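How I Sort a Bedroom Full of Clothes on the Floor (and Get the Bed Back by Dinner)

I used to tidy the bedroom in tiny bits. A drawer one evening, a shelf the next, and by the end of the month it looked the same as when I started. Then my friend Dymphna Moynihan talked me into doing the whole lot in one go, on the floor, with another person helping, and I haven't gone back since! I start at 2 in the afternoon and I'm usually done in time to cook.

What you need:
A clear bit of floor, as big as you can get
Two or three bags for the clothes that are leaving
A damp cloth for the shelves
A laundry basket
A friend who will tell you the truth about your jeans
A fan or an open window (old sweaters are dusty)

Step 1. Sweep first

I know, you're going to make a mess anyway. But if the clothes are going on the floor, you want the floor clean. Tile takes me a couple of minutes with a broom. If you have carpet, vacuum it, and if you have a dog, vacuum it again.

Step 2. Get everything out of the closet

All of it, including the back of the top shelf and whatever is hanging on the door. Don't fold and don't look at things too long. Just make one heap. Leave the bed alone for now, because if you pile clothes on it you'll be moving them at bedtime, and I've slept next to a stack of winter coats more than once.

Step 3. Pull out the big flat things

Jeans come out of the heap first, then bags and anything with a strap. Straps are the worst, they wind themselves around sleeves and then you pull one thing and five come with it. Lay the jeans flat with the legs straight and smooth the waistband with your hand. You'll see worn knees and missing buttons right away that way. Bags get emptied (check the little inside pocket, I once found a 500 forint note from a trip I'd half forgotten).

Step 4. Go through the soft stuff

Tops, scarves, leggings, the thin things that slither. Pick one up, decide, put it down in its pile. I do keep, give away, and rags. Frayed edges don't automatically mean rags, by the way! Plenty of scarves and denim have a fringe on purpose. Pull gently on a loose thread and if the weave starts opening up, that's when it goes in the rag pile.

Paper turns up too. Receipts, tags, tissues that went through the wash. Keep a spot for it so you aren't picking bits off your black pants later.

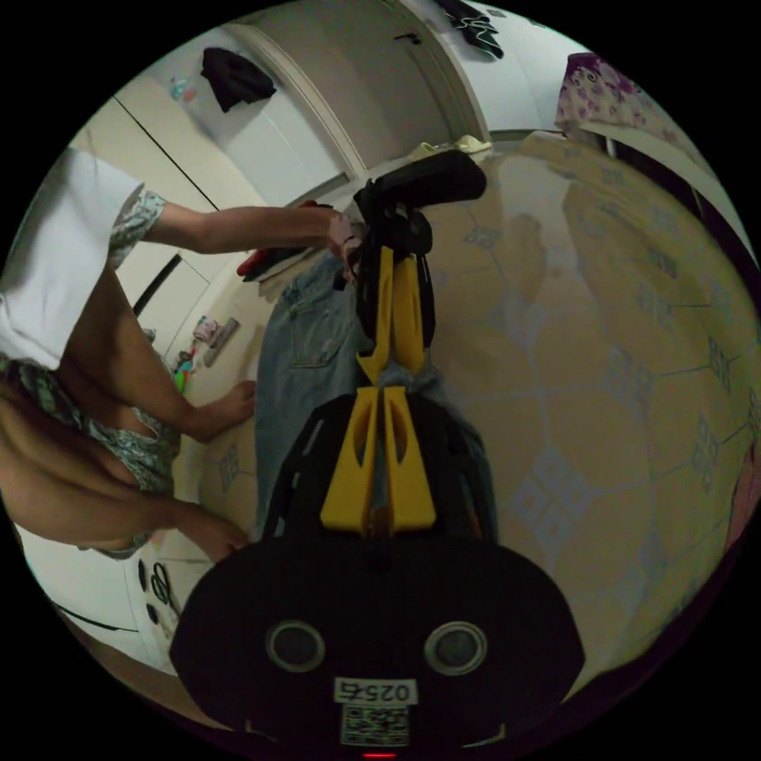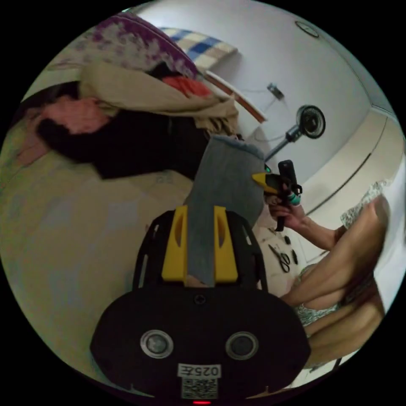
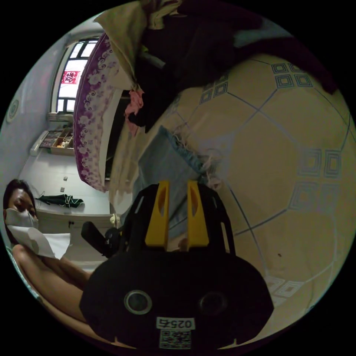

Jeans on the floor in the first photo, blankets on the bed in the second, and a heap of clothes and a light blue cloth on the floor in the third.

Step 5. Fold on the floor

Sit down for this part, your back will thank you. For jeans, I fold one leg over the other, tuck the pointy bit of the seat in so you have a straight edge, then fold up from the hem in thirds. T-shirts go sleeves in, sides in, then in half twice. Kwabena Odoi, who shared an apartment with me for two years, rolls everything and swears it saves room. I've tried it and my shirts come out looking like tubes, but go ahead if you like it.

Dark clothes go in their own stack. They pick up lint from everything, especially pale fleece.

Step 6. Blankets and pillows

Now the bed. Take the blankets off one at a time and shake them out, over a balcony if you have one. Then fold each one in half lengthwise, in half again, and then in thirds so it sits on a shelf without flopping over. Two people make this so much faster - you each take two corners and walk toward each other. Patterned ones I fold with the pattern facing out so I can find them in December without pulling the whole shelf down.

Pillowcases off and in the wash. If the sheet is staying on, pull it tight and tuck the foot end first.

Step 7. Put it back, heavy things low

Jeans and sweaters at the bottom, tops in the middle, blankets up high. Wipe the shelf before anything goes on it. I leave a hand's width free at one end of every shelf, and that's where the new stuff goes until I've figured out what it belongs with.

Step 8. Get the bags out of the house

Same day! Put them by the front door or straight in the car. Mine once sat in the hallway for 22 days and I took three shirts back out.

If you only have an hour, do steps 1 to 3 and just the jeans. The soft stuff can go back in as it was and wait for another afternoon.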